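Living in a Converted Loft: Household Tips for Owners and Renters

Tuesday, July 23, 2019

We moved into the Ashworth Building in Bikport in December, in the middle of a cold week, and we learned most of what is written on this page in the first winter. The building was a warehouse before it was apartments. It is beautiful, but it does not behave like a normal apartment house, and many of the usual household advices do not work in it. I wrote down the things which worked for us. If you live in an old factory or warehouse, I hope some of them can be useful for you also.

The big windows

Large industrial windows are the first thing that every visitor admires, and the first thing that makes problems. Ours are single glass in steel frames. In the winter the inside of the glass becomes wet in the morning, and the water runs down to the sill and stays there.

Wipe the sill every morning with an old towel. It takes one minute. If you leave the water, the paint becomes soft and then the steel under the paint begins to rust. Small rust spots can be cleaned with fine steel wool and painted again, but ask the building management which paint is permitted. In our building the color of the frames is written in the rules, also for the inside.

Do not hang the curtain so that it touches the glass. Leave a space of a hand between them. Heavy curtains help very much against the cold, but the fabric which touches wet glass will get black spots that do not come out in the wash.

For washing the upper panes from inside, buy a pole that extends and a flat microfiber head. I do not recommend a ladder on a concrete floor, it slides easily. A bucket of warm water with a small spoon of dish soap is enough. Too much soap leaves stripes, and you will see them each evening when the sun is low.

Concrete columns and walls

New concrete dust was the big surprise for us. Old columns that are not sealed give a fine gray powder, especially at the height where people pass and touch them with a shoulder or a bag. We brushed our columns with a soft brush, then vacuumed, and then put on a clear sealer from Cilico, the matte one. We put on 2 coats and waited one night between them. The powder stopped completely. Please try it first on a small place behind furniture, as the concrete can become a little darker.

Hanging pictures on concrete is difficult without a hammer drill. Before you drill, look in your condo papers. In many buildings the columns and the outside walls belong to the association and not to you, even when they stand in the middle of your living room. We were permitted to drill in the inside walls only. For the rest we lean the pictures on a long shelf, and I like it more now.

Adhesive hooks hold well on sealed concrete and very badly on raw concrete. If you want to use them, clean the place with rubbing alcohol and wait one hour before hanging something.

Heating and warm air

With high ceilings the warm air goes up and stays there. You sit below in a sweater and pay for heating the pipes. A ceiling fan helps if you turn it in the other direction for winter and at the lowest speed. Most fans have a small switch on the motor for this. Ours was painted over, so look carefully.

Put a thick rug with a felt pad under it in the place where you sit most. The floor takes the warmth from your feet faster than the air does. We bought a wool rug used, from a shop in Grorham, for 100 dollars, and it made more difference than the electric heater.

Check also the entrance door. In old freight buildings the door is often very wide and the space under it is big. A simple brush strip, screwed to the inside of the door, keeps out the cold and also the cooking smells of the corridor.

Noise

Hard floors, hard walls and a high ceiling make an echo, and the neighbor below hears each chair. Felt pads under the chair legs are the cheapest thing you can do. Take the ones with a nail or a screw, the glued ones go away after some weeks. Bookshelves that are full of books make a good wall against sound. An empty shelf does almost nothing.

The washing machine should stand on rubber feet and it must be level. Put a bubble level on top, in both directions, and turn the feet until it is right. We do not run ours after nine in the evening.

Storage when there are no closets

Our apartment had one closet for the whole place. I think this is usual in lofts, since the architects want to keep the space open. We tried some things and these remained:

Use the height. A rail close to the ceiling for clothes of the other season, with cotton covers against dust. You need a step stool, but only twice in the year.

Beds with drawers are better than boxes under the bed. Boxes collect dust and you do not pull them out.

Hooks behind the door for the things of this week, and nothing else. When the hooks are full, something must go back to its place.

Shirts can be folded flat and stored standing in a drawer, like files. Fold them on the bed and not on the table, it is easier for the back and there is more space. Close the buttons first, at least the top one and one in the middle, put the shirt with the face down, bring the sleeves to the back and fold from the bottom.

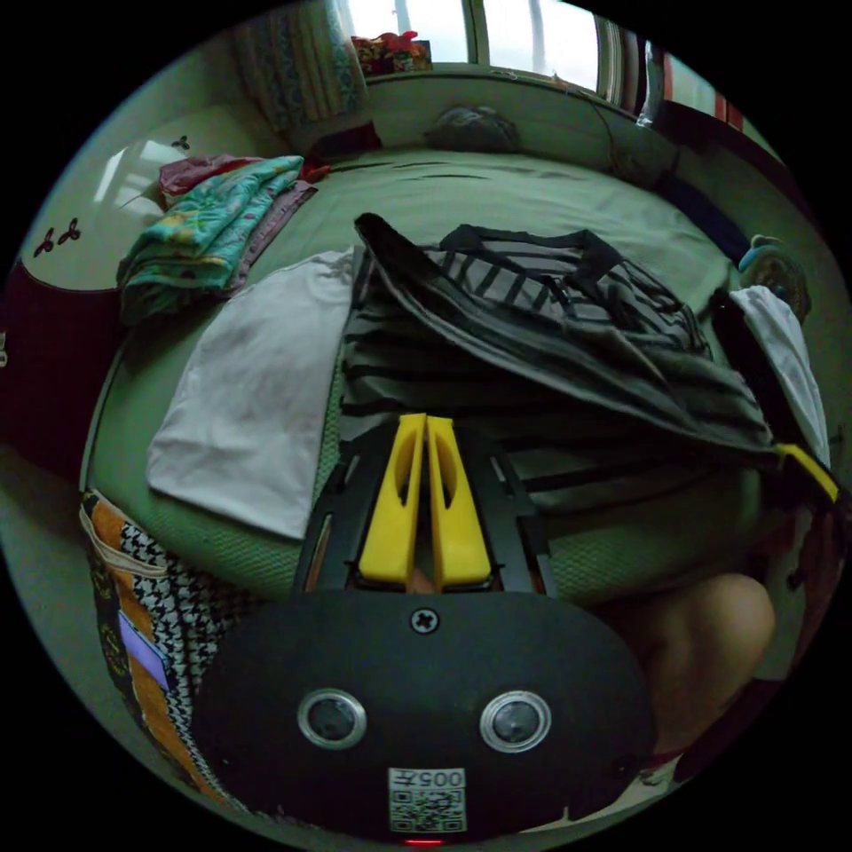

Striped shirt on the bed

Linen and cotton must be fully dry before they go in a drawer which stands at an outside wall. Old brick and concrete hold moisture, and a drawer with no air movement will smell in spring. Leave a space of two fingers between the furniture and the wall. A small cloth bag with dry rice or cedar pieces in every drawer helps too, but change the rice from time to time.

Pipes and ducts that you can see

Open ducts collect dust on the upper side. You do not see it from below, but it comes down when the heating starts in the fall. Clean them before that, with a damp cloth tied on the same pole you use for the windows. Cover the sofa and the bed with a sheet before you begin.

If a cold water pipe is dropping in the summer, it is usually not a leak. It is the warm air which becomes water on the pipe. Foam sleeves from the hardware store solve this. Cut them with a bread knife and close the seam with tape. If the water has a brown color or it drops also in winter, call the management the same day.

Do not hang anything on the sprinkler pipes. No plants, no lamps, no clothes.

Money for repairs

This is not cleaning advice but it belongs to the household. In a converted building the association sometimes asks owners for an extra payment, for a roof or for the elevator. Ours was 3000 dollars for each unit in the first year, for the window frames on the street side. Ask for the meeting notes of the last years before you buy, and put a small sum away each month after.

Keep a folder with the papers of your unit: the rules, the paint colors, the names of the products you used on floor and columns, the dates when filters were changed. We change the filter of the heating every 2 months and write the date on the filter itself with a marker.

Floors

Old wood floors from the factory time have gaps, and crumbs go in them. Use the vacuum with the narrow part, along the boards. Never use a steam mop on them. For concrete floors a neutral cleaner is best. Vinegar is recommended on many pages, but it attacks the surface and after some months the floor looks dull near the kitchen, where you clean the most.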